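The Chopstick Drawer, and Other Small Table Things

Friday, June 18, 2021

Welcome, and pull up a chair. I have been meaning to put this gallery together ever since last November, when I finally emptied the kitchen drawer that we all call "the chopstick drawer," although over the years it had also taken in birthday candles, two corkscrews and the instructions to a rice cooker we gave away when we lived in Bidura. A few of you wrote in after my page on teapots to ask what we eat with around here, and the answer is a jumble, a very happy one, and I wouldn't trade it for a matching set from the nicest shop in town.

Most of our chopsticks came to us a pair at a time. There's a little housewares store called Ekik near the old bus depot in Grinley, and for years I couldn't walk past it without going in for "just a sponge" and coming out with something for the table. They kept the chopsticks in tall jars by the register (a wicked place to put them!), and you could pick out any two you liked. I have a weakness for anything with a bit of gold on it, so you can guess how that went.
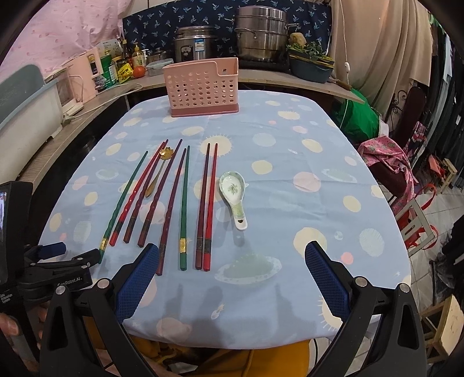 The trouble with buying that way is that pairs drift apart. One goes into a lunch bag, one rolls behind the stove, and before long you're standing there with a red in one hand and a green in the other while the noodles go soft. So every once in a while I spread everything out on the dining table, on the light blue cloth with the suns and circles, and play matchmaker. Dark green with its gold band goes next to dark green, the twisted maroon ones go together, and whatever is left over gets looked at long and hard before I make up my mind. A single chopstick is still very good for stirring a jar of pickles, or for propping up a leaning seedling, so I rarely throw one out.

I like to sort the spoons on the same afternoon. The small gold one with the flower on the end of its handle is the one everybody wants for dessert, and the white ceramic soup spoon with the green floral pattern is the one I want for myself. It has a hole near the end of the handle, and I keep telling myself I'll put up a little hook for it by the window. Any soup tastes better to me off a ceramic spoon, and I will go on believing so even if you show me 40 people who can't tell the difference.

When the sorting is finished, the chopsticks go back in the pink plastic basket, the kind with round holes all over it. I've been tempted by prettier holders, and the Wang catalog had a lovely crackle-glazed one on page 91 that I folded the corner down for, but the pink one is easy to rinse out and light enough to carry to the table, so there it stays.

Next up on these pages will be the soup bowls, once I've gotten them down from the top shelf and given them a good wash.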